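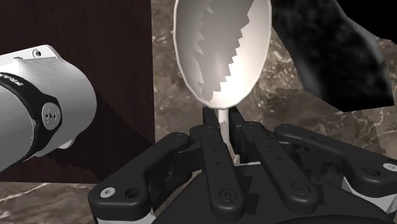

Sobre la conservación de recetas familiares

Con motivo del traslado a Nudell, la autora de este blog ha iniciado la ordenación del recetario heredado de su familia. El conjunto comprende 80 fichas manuscritas y tres cuadernos, el más antiguo de ellos sin tapas. 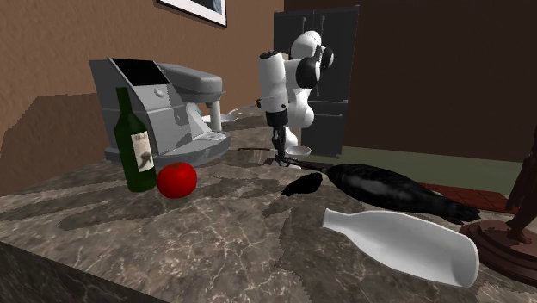
Se ha optado por respetar las medidas originales – tazas, puñados, onzas – y anotar al margen su equivalencia. Quedan pendientes de transcripción 17 fichas, en su mayoría de conservas y dulces de membrillo. La labor se retomará en febrero.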